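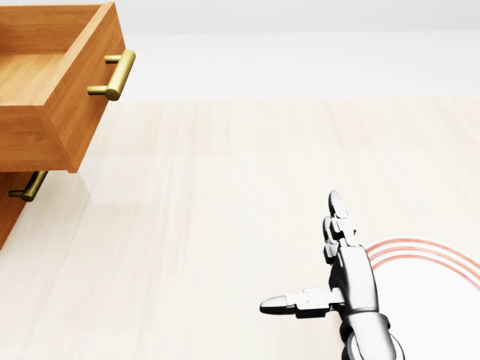

How long does it take to set up the drawer task in Kila?

Plan on one evening for the install and your first recorded run, and a second evening if you want to train anything with it.

17 min read

Search tutorials

Kila is the household task pack from Nadero, and I've been having a great time with it. You get a simulated humanoid, a handful of rooms and a cabinet task that looks easy until you try it. Remzi Oral got me started on it, and a good part of what follows comes from his notes (thanks, Remzi!).

Before you start

You need the Kila pack and a headset or a gamepad. The headset is a lot more fun, but a gamepad is fine for checking that everything loads. Leave plenty of disk space too - my first 100 runs ate more than I expected.

Step 1. Load the cabinet room

Open the room list and pick the cabinet room. It's a plain space with a pale plank floor and a white wall, and the cabinet is orange wood with brass bar handles. Set the top drawer to start open. You can practice closing first this way, and closing is much kinder to beginners.

Step 2. Check the hand

Raise the right hand into view and stick the thumb out sideways with the other fingers together. If the model copies you, finger tracking is good. If the thumb lags or folds in, run the hand calibration again and hold each pose until the tone plays.

Step 3. Walk up to the cabinet

Leave yourself some floor to cross. I used to start right up against the wood and kept banging the forearm into the drawer front. Approach a little off to one side, stop, then reach. Small steps!

Step 4. Close it, then open it

Push on the face of the drawer with flat fingers, low and slow. Once you can do that without rocking the cabinet, switch the drawer to start closed and go for the handle. The bar stands off the wood on two short posts, so there's only a small gap for your fingertips. Hook them in behind the bar, keep the wrist straight and pull back with the whole arm. Pulling with the fingers alone makes them slip.

Step 5. Save your runs

Hit save after each good run and delete the bad ones the same day. Chelsea Clegg trained on 500 of hers and got a drawer policy she was happy with. I needed roughly 3,000, mostly on account of my sloppy early ones.

What I like, and what I don't

The contact feel is the best part. Handles behave like handles, and a bad grip fails the way a bad grip should. Loading is quick and the rooms are pleasant to look at for hours. My gripes are the calibration menu, buried two levels too deep, and the export tool, which drops your run names and gives you a list of codes instead. Rename them before you export.

Next I'm trying the lower drawer. It needs a crouch, and so far my crouching is terrible.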